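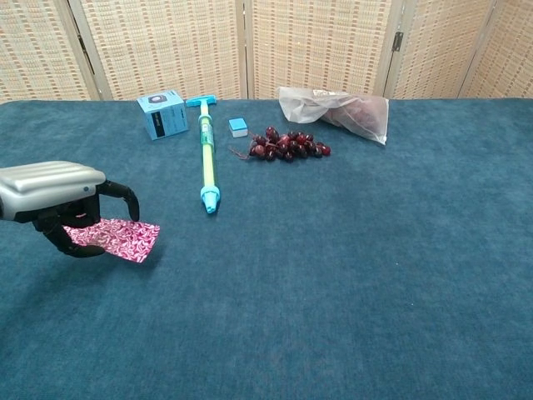 Box, toy pump, small cube and grapes on the teal-blue carpet, patterned paper held just above it.

Week 2: Looking at surfaces
Introduction to Still Life, Van Acker Studio
Notes by Raimonds Juška

Welcome back, everyone! Last week was all outlines, and I know a few of you were itching to get into colour. This week we do, and I'm so pleased with this set-up because there's hardly a surface in it that behaves like its neighbour.

Start with the grapes. Everybody wants to reach for a purple and fill them in, but have a good long look first. The colour runs from deep burgundy to nearly black, and then there are those lighter red patches where the light lands. Mix your darkest dark before anything else and keep it on the side of your palette. The bunch is packed tightly, so treat it as one dark shape with a bumpy edge, then pull single grapes out of it with the highlights. The thin brown stems come last, with your smallest brush (a rigger is lovely for this).

The pump is my favourite. The tube is a translucent yellow-green with something darker inside it, and that's two jobs in one: lay the inner dark down soft and a bit greyed, let it dry, then glaze the yellow-green straight over the top. Don't outline the inner part or it will jump forward. The handle and the nozzle are both light blue, so mix one generous puddle and use it for both. It's also lying front to back, so watch the foreshortening! Hold your pencil out at arm's length and measure before you trust your eye.

With the little cube, squint. Bright blue on top, pale white down the sides. Those whites will pick up some of the carpet colour if you let them, and I'd love to see you let them.

Now the paper. Magenta-pink, with dense white swirls all over it. Please don't paint every swirl. Get the pink down, leave or lift out a handful of the bigger curves, and suggest the rest. Because the sheet is held just clear of the carpet, its shadow is soft and dark underneath, and that shadow is what tells us it's in the air.

As for the carpet, teal next to burgundy is a gift. Willy Dierckx, who taught me, used to say a background is the first colour you choose and the last one you finish, and I still work that way.

For next class
Two small colour studies, 20 minutes each, one of the grapes and one of the pump. Any paper you like.
Read the chapter on glazing in the course reader.
Bring a rag, your palette and something see-through from home. Jars are great, coloured ones even better!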